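Ticket 2514
Subject: Arm stops short of CPU socket, open day demo
Opened by: Evie Goodall
Assigned to: Wayne Catterall
Site: Pamcombe
Priority: High (visitors due 28th October)

Evie Goodall
Running the PC teardown demo on Steveo ahead of the open day. The arm goes down into the case fine, then faults on the last move to the socket. Three failures this morning, all with "path deviation". Restarting the controller made no difference. Speed was set to 95 percent.

Wayne Catterall
Was the case moved after the last teach? The socket point is saved against the platform and knows nothing about the case. Please send me both views with the gripper down at the socket.

Evie Goodall
Tia Rowbotham swapped the case for another one last night – same model, she says. Both views attached. 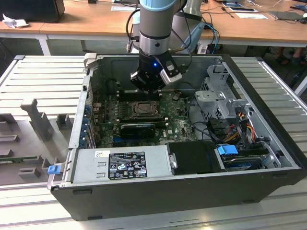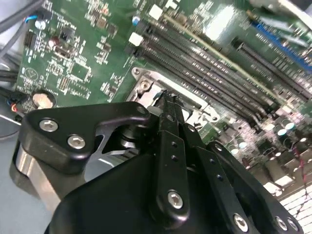 Gripper at the CPU socket, workspace view first, then wrist view.

Wayne Catterall
Thanks. Same model or not, I would reteach. Steps:
1. Drop speed to 10 percent.
2. Jog to the socket by hand and save over point SOCKET_A.
3. Raise the approach point by 3 mm.
4. Run the full cycle with no one leaning on the desk.

Evie Goodall
Done. First run faulted again, same message. It was still loading the old program from the Rudd visit. Picked the right one and the next run went through. Cycle time is roughly 95 seconds.

Wayne Catterall
Leave it at half speed for the visitors. I have renamed the old program so it won't load by default – Marjorie Treloar has a copy if she needs it.

Status: Resolved
Follow-up: mark the case position on the platform (Tia)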